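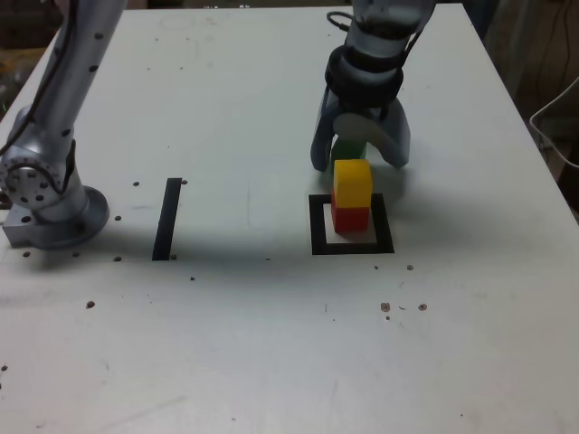
*Figure 1 – Le cube jaune sur le cube rouge, dans le carré de ruban noir ; le cube vert au-dessus de la pile.*

# Empiler trois cubes de couleur : rapport de projet

Groupe : Zhuoran Kang, Qianru Jia, Yulan Dai
Encadrant : Jianhua Hao
Remis le 4 avril 2019

## 1. Sujet

Le projet Grumelura porte sur une tâche courte : construire une pile de trois cubes à l'intérieur d'un carré tracé sur une table. L'ordre est imposé. Le rouge va en bas, le jaune au milieu, le vert en haut. Nous voulions savoir à quel moment la pile se décale le plus, et si la position du premier cube dans le carré a une influence sur la suite.

Le sujet nous a été donné en octobre. Le groupe précédent avait travaillé sur des piles de deux cubes et son rapport s'arrêtait à la pose du second. Nous avons repris leur consigne en ajoutant le vert.

## 2. Table et marquage

Le plateau est blanc. Il a déjà servi : il porte des traces grises et de petits trous sombres. Nous avons envisagé de le recouvrir d'une feuille de papier, mais le papier glissait et nous l'avons retiré après les premiers essais.

Le carré est fait de ruban noir. Nous avons défini la position du cube rouge par rapport aux bords intérieurs du ruban, et non par rapport au bord de la table. Sur la figure 1, le rouge est posé dans la partie arrière du carré et l'on voit la surface blanche entre le cube et les côtés avant et droit. Dans nos relevés, cette position est codée « AR ». Les deux autres codes sont « C » (centre) et « AV » (avant).

Une bande de ruban noir est aussi collée vers le milieu de la table. Elle est un peu de travers. Nous ne l'avons pas recollée, pour garder le même repère du début à la fin des essais.

## 3. Déroulement d'un essai

1. Vider le carré et vérifier que le ruban adhère bien dans les angles.
2. Poser le rouge selon le code tiré au sort.
3. Poser le jaune sur le rouge, faces alignées.
4. Amener le vert au-dessus du jaune, descendre, relâcher.
5. Attendre 2 secondes, puis noter l'état de la pile.

Un essai est compté comme réussi si les trois cubes tiennent et si le rouge n'a pas touché le ruban. Un cube rouge qui a bougé sans toucher le ruban est noté « déplacé » mais l'essai reste valable. Ce point a été discuté avec M. Hao, qui préférait au départ un critère plus strict.

## 4. Résultats

La série complète compte 300 essais, dont 226 réussis. Les échecs se répartissent de façon inégale entre les étapes. La pose du jaune pose peu de difficultés. La plupart des échecs arrivent à la pose du vert, au moment du relâchement : le cube reste un instant en contact d'un seul côté, tourne un peu et entraîne le jaune. Le rouge, lui, bouge rarement.

Le code « AV » donne de moins bons résultats que les deux autres. Nous pensions d'abord à un défaut de planéité du plateau. Yulan Dai a contrôlé la surface à la règle et n'a rien trouvé de net dans cette zone. Il est possible que l'écart vienne des ombres : elles tombent sur la table près de la pile et rendent le bord inférieur du rouge plus difficile à situer. Nous n'avons pas pu le vérifier, l'éclairage de la salle étant fixe.

Les relevés ont été saisis dans un tableur par Qianru Jia. Le fichier contient 3 186 lignes, chaque étape occupant une ou plusieurs lignes selon les remarques. Quelques lignes de la première séance ont une couleur mal saisie (« vert » au lieu de « jaune »). Elles ont été corrigées à partir du cahier papier.

## 5. Limites

- Les cubes ont toujours été pris dans le même ordre.
- La position « C » a été jugée à l'œil pendant la première séance, ensuite avec un gabarit en carton.
- L'alignement des faces est noté sur trois niveaux seulement – un relevé d'angle aurait été plus utile.

## 6. Suite

Le groupe suivant pourra reprendre le même carré. Nous conseillons de remplacer le ruban avant de commencer et de garder le gabarit, rangé avec le cahier dans la boîte marquée Drollora. Zhuoran Kang a aussi préparé une feuille de relevé avec une colonne pour l'angle du vert, encore jamais utilisée.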